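About Drendico

Small shop, five benches, top floor of the old dairy building on Flerkitberg. We build and test grippers for packing lines. Started by Selina Kofler and Gion Riedl, joined later by Leopoldo Cortés, who runs the test room and answers the phone when he can hear it.

What we do

Fingers, mounts, fixtures. Short runs mostly. 1,833 finger sets out the door so far, biggest single order 780, for Herkarine. Repairs too, ask first.

Open day

Once a year, doors open, everybody welcome. Last one was January 12, 2024. Bigger crowd then we planned for, coffee gone by ten. Kids got to close the gripper on a foam block, parents got the long version from Leopoldo. School group from down the valley stayed through lunch. Thanks to Cyrill Fankhauser for the parking and the soup!

Stations on the day:

1. Printing room. Finger blanks, fresh plates, the reject bin (popular).

2. Assembly. Inserts, screws, Selina's torque talk. Try one yourself, keep it if it holds.

3. Pick and place bench. Dark green fingers, set wide open over the table. Bring something small from your pocket, no glass please.

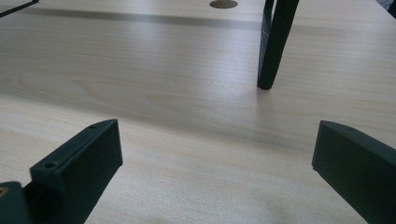 4. Questions corner. Gion Riedl, pricing, lead times, jobs and aprenticeships.

Next open day

Planning starts in December. Schools and groups, write early, stairs only at the moment. Lift is on order.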